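Office prediction pool FAQ – Hurnham league

Read this before you email. Most of it's in here.

How do I join?
Sign up on the Olis page with your work email. Pick a team name. Done. Sign-ups close Friday at noon and no, can't reopen it for you.

What does it cost?
Nothing. Free to play, points only. No cash stakes, no side pots on our page.

What am I predicting?
Final score of every Hurnham match that week. Plus one bonus pick, first team to score in the Stivthorpe game.

How do points work?
6 points for the exact score. 2 for the right result with the wrong score. Zero for anything else. Bonus pick is worth 2.

Do extra time and penalties count?
No. Score after 90 minutes plus stoppage. Cup games too.

Can I change a pick?
Yes, until kickoff of that match. After that it locks – even if your phone died, even if the lineup came out late.

I forgot to enter. What happens?
You get zero for the week. We used to fill in 1-1 for people but it got messy so we stoped.

Match got postponed?
Picks stay in if it's replayed within the same week. Otherwise voided for everyone. Abandoned games same thing.
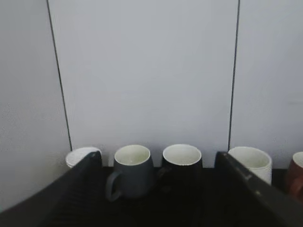
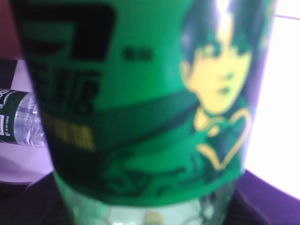
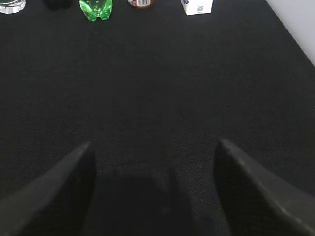 Mugs first, then the green label bottle, then the black tabletop.

What is the Gallagher table?
Second-half table. Everyone starts again from zero in January, same scoring. Your full season total keeps running next to it, so you can be bottom of one and top of the other.

What's the record?
571 points over a full season. 600 is the one everybody is chasing.

How are ties broken?
Most exact scores. Then most bonus picks right. Still level, you share the spot.

My points look wrong
Wait till the morning after the last match, the table updates overnight. Still wrong? Send us the match, your pick and your team name. A screenshot helps. "My score is off" on its own doesn't.

Can I run two teams?
One each. Second entries get deleted, and it's the newer one that goes.

Can I see other peoples picks?
After kickoff, yes. Tap the team name in the table. Before kickoff they're hidden.

Any tips for a first timer?
Check who's suspended. Don't put 4-3 on everything – low scores come up a lot more. And do your picks early in the week, you can always go back and edit.

How do I leave?
Settings, then Leave pool. Your old points come off the table and we can't put them back.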